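Homemade Ginger Sorrel Drink (My Cold-Weather Pitcher)

If you've never had sorrel before, you are in for such a treat! It's a deep red, tangy drink made from dried hibiscus, steeped overnight with plenty of ginger and a few warm spices. I make a big pot every December (and, fine, again in July when it's hot out and I want it over ice).

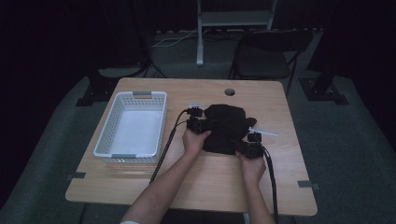
By Shahla Ahmadpour | Kutside Kitchen | Updated 2022-12-15

What you'll need

2 ounces dried hibiscus, the whole petals if you can find them
900 ml water
A big thumb of fresh ginger, grated with the skin on
6 whole cloves
1 cinnamon stick
Peel of one orange
200 g sugar
Juice of one lime

How I make it

Rinse the hibiscus in a strainer, quickly, just to get the dust off. Put the water, ginger, cloves, cinnamon and orange peel in a pot and bring it all up to a boil. Let it bubble for five minutes with the lid on. Your kitchen is going to smell amazing!

Turn off the heat, stir in the hibiscus and put the lid back. Once it's cool, the whole pot goes in the fridge overnight. I've tried the four-hour version and it's okay, but the ginger stays kind of shy.
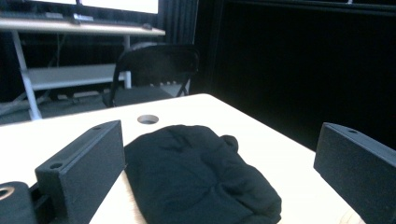
Black fabric on a white tabletop.

The next day, strain it through a fine sieve lined with cheesecloth and give the petals a good squeeze. Wear an apron for this part, hibiscus stains everything. Stir in the sugar a little at a time, tasting as you go, until it's all dissolved, then add the lime.

A few notes

Use a stainless steel or enamel pot. Bare aluminum can make it taste metallic.

It comes out strong, so I pour it over lots of ice or top it up with sparkling water. My sister likes hers with ginger ale, which is way too sweet for me, but you do you!

Keep it in a glass bottle in the fridge and drink it within five days. Leftovers make really good popsicles.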